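Building a sorting tray bin, notes so far. Thread, July 2024.
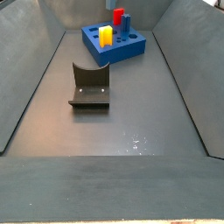
1/ The brief from Feven Habte was short: a long rectangular bin, painted grey, that keeps parts from wandering off when they are knocked over. Side walls slope outward so a hand can reach the floor without scraping a knuckle.

2/ First version had vertical sides. Anything that rolled into the corner stayed in the corner. Sloping the walls fixed most of that. The seam where wall meets floor still shows as a dark line – I have left it unfilled for now.

3/ Paint is Jindell matt grey, two coats on the floor. I left the rim of the front wall bare. It gets leaned on all day and the paint would only chip.

4/ The front wall marks easily. Smudges come off with a damp cloth if you don't press. Press and you polish the matt finish, and then you have a shiny patch for good.

5/ The tray is blue foam, thick, with rounded edges. Holes are rectangular, round and hexagonal, plus a cluster of small circular ones. Hawi Admasu cut it from a Holleo offcut in one afternoon.

6/ On fit: cut foam slightly under size and it grips. Cut it to size and the tall pieces lean. The red rectangular prism is the one I test with, as any lean shows against the back wall.

7/ The blue cross is the awkward one. Blue on blue foam is poor contrast under a single lamp. The yellow piece with the U-shaped channel can be found at a glance. If I were ordering again I would have the cross in orange.

8/ The black L-shaped bracket has no hole of its own, so it lives on the floor of the bin. Vangelis Spanos wants a slot cut for it. I would sooner make a second tray than weaken this one.

9/ Cost so far is 139 for timber, foam and paint, excluding the paint I spilt.

10/ Still to do: fill the seams, square the back wall, ask Hawi whether the Holleo foam comes in grey. The second tray can wait until October.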